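Hiltus home battery stops charging at 7 percent — ticket notes

Status: open, waiting on part
Opened by: Yhon Sotelo
Unit: Hiltus wall battery, Drusine inverter, rooftop panels

Hi all, me again. I said I'd keep one running thread on this so whoever picks it up doesn't have to ask me the same stuff over (no hard feelings, I know you rotate). Short version: the battery wakes up in the morning, takes a tiny bit of charge from the panels, gets to 7 percent and then just sits there all day while perfectly good sunshine goes off to the grid. Sometimes the app says "Standby". Sometimes it says "Balancing", and I got very excited the first time I saw that one, but it was still saying it at dinner.

It was fine all spring. The trouble began in July, right after the app asked me to accept an update and I tapped yes while making coffee. Maybe that's a coincidence! I'm only telling you the order things happened in.

What I tried before writing in:

Restarted the app. Nope.

Turned the battery off at the side switch, waited, turned it back on. It made the usual clunk and came up green, then went right back to Standby.

Turned off the inverter too and brought everything back in the order printed inside the door. Same thing, except now the clock on the inverter was wrong and I had to fix that as well.

Checked the reserve setting. It was on the normal one, so I switched to "Store first" and back again. No change that I could see.
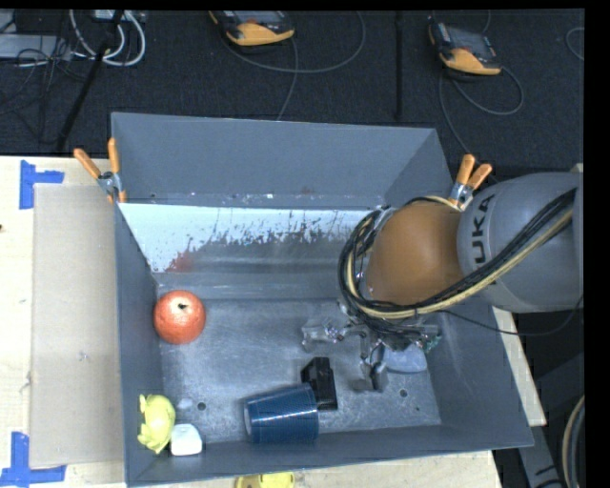

First reply from support was Minoru Nishimura, who was very nice and asked for the voltage on the battery screen when it's stuck. It reads 225 and hardly moves. He said that was lower than he'd like but not crazy, and that a pack can look stuck if one module is out of step with the others. There's a hidden page where you hold the left button and get a line for each module. Mine has three lines. Modules 1 and 2 looked pretty much like twins, and module 3 was way behind them and had a little triangle next to it. I wish I'd known about that page weeks ago.

Minoru pushed the older software back onto it overnight, just to rule out the update. Tuesday morning I was out there in my slippers like a kid at Christmas, and it went to 7 percent and stopped. So I owe the update an apology, I guess.

Next he had me shut it all down, pull the cover and reseat the gray data cable between modules 2 and 3. Be warned, the clip on that plug is stiff and the cover screws are two different lengths — keep the long ones for the bottom. After that the triangle went away for roughly 2 hours and the battery climbed higher than it had in ages. I told everybody in the house. Then the triangle came back and so did Standby.

So that's where we are. Minoru thinks it's the little monitor board on module 3, and the replacement has to come from the Jumholm warehouse. The installer, Carhuamaca Solar, wants to be the one to fit it so the warranty stays good, and that's fine by me, I've seen enough of those screws.

Questions I still have, for whoever reads this next:

Is it OK to leave the battery on while we wait, or is it better off shut down? Minoru said leave it on, but the email I got afterward said the opposite.

Will the new board need the newer software put back first, or can that wait until after it's in?

Can someone please turn off the "Your battery is ready!" message I get every morning at 7?

I'm home most afternoons if the installer wants to come by. The side gate sticks, so lift it a little and push.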